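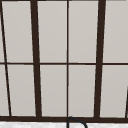 The big window, dark bars, pale grey panes.

December, workshop notes, started 8.15 am

Kettle on, heater on, fingers still useless. Back to the sourdough rye today, and I want to get everything down before I forget it like last time.

Starter first. I fed Grimwood (the old rye one, still the best of the lot) last night with the coarse flour from Trarnard, and by this morning it had doubled and smelt of green apples. Lovely! Furtună, the wheat starter, had barely moved, so I've given it another feed and put it on the shelf over the oven. If it's still sulking tomorrow I'll start it again from the dried flakes.

Batch one was the usual dough with 32 g of salt, which I now think is too much. Heiðrún tried a slice from the last bake and said it made her want a glass of water, so batch two has gone down to 27... no, sorry, misread my own scribble, it was 37 in the last bake and 32 today. Leave both numbers in so we don't muddle them again. Total dough weight came to 3,575 g, split over four tins.

Proving is where I keep going wrong. Last month I let the tins go until the tops had pinholes all over and the loaves sank in the middle. Heiðrún Nørgaard's rule is to bake when you see the first three or four holes and not wait for more, so that's what I'm doing, even though it feels far too early – I had to sit on my hands a bit.

12.40 pm. All four tins in, hot oven for the first quarter of an hour and then turned down. Took them out when the middle read 97 on the probe. Good colour, one small crack down the side of the second tin (the one with the dent, it always does that).

Not cutting anything until tomorrow. They're wrapped in the linen cloths on the rack, please leave them alone!

To do: order more coarse rye, 47 kg left on the Skukumton sheet but I don't believe it, someone should weigh the bin. Find the lid for the small crock. Try caraway in half of the next batch, toasted first.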